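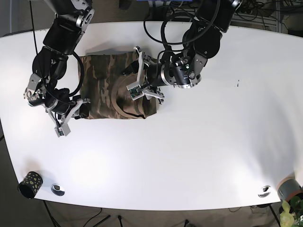

Gripper stays closed after a grasp fault, arm keeps going with the fabric still clamped

Asked 27/05/2020 in Robots and Automation > Faults and Troubleshooting
Tags: two-arm, gripper, soft goods, overcurrent, Skondent

We run a two-arm setup on a white table, doing fabric handling: shirts, pouches, small soft bags. Arms and grippers are driven through a Skondent controller, the older one with the separate gripper board. It ran without much trouble from December until last week.

Now one gripper closes on the cloth, the pinch looks normal, and somewhere during the lift the gripper board reports E12 (overcurrent). After that it ignores the open command. The arm does not stop. It carries on to the next waypoint with the cloth still in the fingers, and if the other arm has hold of the same piece they pull against each other. Yesterday this dragged a shirt half off the table and twisted one fingertip pad on its mount.

What I have checked so far:

Force limit is set to 18 N on both sides, same as before.
Supply voltage at the gripper board is fine when idle. I have not measured it under load.
Swapped the left and right gripper boards. The fault did not follow the board.
Fingers move freely by hand with power off.

The log shows 1,155 close commands since I last cleared it and 60 of them ended in E12. Nearly all of those were on thin fabric. Thicker items give the fault much less often, which is the opposite of what I expected. 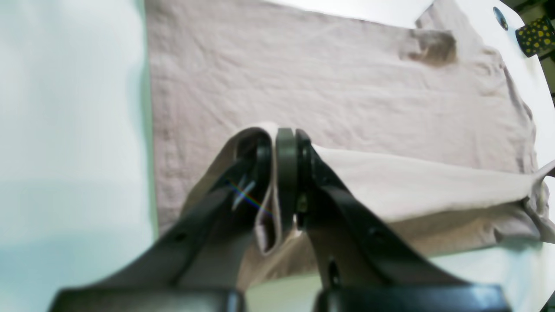

The pinch itself is where I would want it, with a fold up between the fingers. The fault comes later, once the arm starts to pull. If I jog the arm slowly by hand control I can lift the same shirt over and over with no error. In automatic mode at normal speed it trips within a few cycles.

Two things I would like to know. Why would thin fabric be worse? And how do I get the arms to stop when the gripper board faults? I assumed that was the default.

3 answers

Answer 1 (accepted)

Take the second question first, because you should not run it in automatic until that part is sorted.

On the controllers with a separate gripper board, a gripper fault is only reported. It does not stop motion unless you link it. There are two ways to do that and I would do both. In the cell settings, find the fault table and change the gripper entries from "log" to "hold". Then wire the fault output of the gripper board to a spare input on the controller and set that input as a protective stop for both arms. One arm stopping while the other keeps pulling is no better than what you have now.

Do not treat either of these as your emergency stop. They are there to limit damage. If anyone reaches onto that table to free a shirt, the arms need to be stopped by the real E-stop first, and the gripper should be treated as live even when it looks jammed. A gripper that ignored the open command can still open or close when the fault is reset. I have a bruised thumbnail from exactly that.

Now the thin fabric. With a thick item the fingers stop early against the material and the current levels off. With a thin one the pads come nearly face to face, so there is very little give left in the pinch. If the zero position has drifted, the board thinks the fingers still have travel left and keeps pushing toward a position they can't reach. Current climbs, and the extra load when the arm accelerates is enough to trip it. That would fit with slow jogging being fine.

To check it:

1. Move the arm clear of the table, nothing in the gripper.
2. Power the gripper down and close it by hand until the pads just touch.
3. Power up without homing and read the position value. It should be close to zero. If it is well off, you have found it.
4. Open it, look at the pads straight on, and see if they face each other squarely. Do the same on the other gripper.

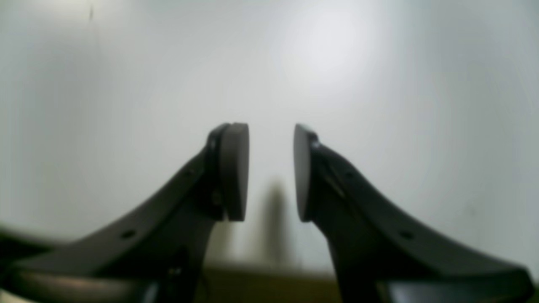
Gripper open with nothing between the pads, seen against a plain background.

If a pad has shifted on its mount, fix that before you re-home, or you will store a bad zero and be back here next week. Tighten the pad screws, home with empty fingers, then run thin fabric at half speed and watch the current.

You said one pad got twisted yesterday. It may have been slightly loose before that, so check the screw on the other side too.

Comment from the asker: Position read well off zero on the bad side, close to normal on the good one. Pad screw was loose. Re-homed and it has done a morning without E12. Fault table was on "log" for everything — changed. Wiring the stop input tomorrow and keeping it at half speed until then.

Answer 2

We had something like this on a Strebel arm and it was the cable. The gripper cable made a loop near the wrist and one conductor was broken inside the jacket. It only showed when the arm moved fast. Wiggle test with a meter on it. Since swapping the boards changed nothing I would check this even if the re-homing seems to have worked. A replacement from Gurard was cheap but took a while to come.

Answer 3

Raise the force limit. Ours is set a lot higher and never trips.

Comment on this answer: Please don't do this. The limit is what is keeping the motor from cooking itself, and a higher one means a harder pinch when it sticks. Someone on the Punside board burned out a gripper motor that way.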